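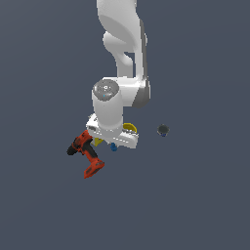
Call for Participants: Household Water Hardness Survey

Siltisska is recruiting households in the Jostley supply area for a study of scale buildup in domestic kettles and water heaters. The first round, completed in July, covered 351 addresses. The second round requires households on the eastern main, where the supply changes from surface water to well water.

Eligibility

Applicants must be 18 or older, live at the address full time, and draw cold water directly from the public main. Homes with a softener are accepted if the kitchen tap bypasses it.

What is involved

Participants fill two sample bottles per week for 41 days, first draw in the morning, before any other tap is opened. Bottles are labeled with the time and kept in the refrigerator until collection.
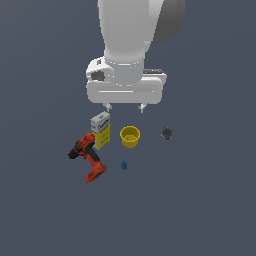 The bottles must not be rinsed beforehand – they contain a small amount of preservative. A heating log is kept on the sheet provided. Descaling products may not be used during the sampling period.

Each household receives a written report giving calcium, magnesium and total hardness. Results are stored under a code number, and addresses are removed once the report has been mailed.

How to apply

Request form W-2 from the Siltisska office at Weerakoon House. Completed forms must arrive by September 15, 2018. Renters do not need the owner's consent.

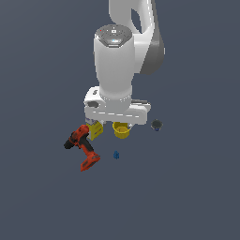
Comments

Priveo: Does a filter pitcher count as a softener? Ours is only used for drinking water, and the kettle is filled straight from the tap.

Siltisska: It does not. Please note the pitcher on the form and take both samples from the unfiltered tap.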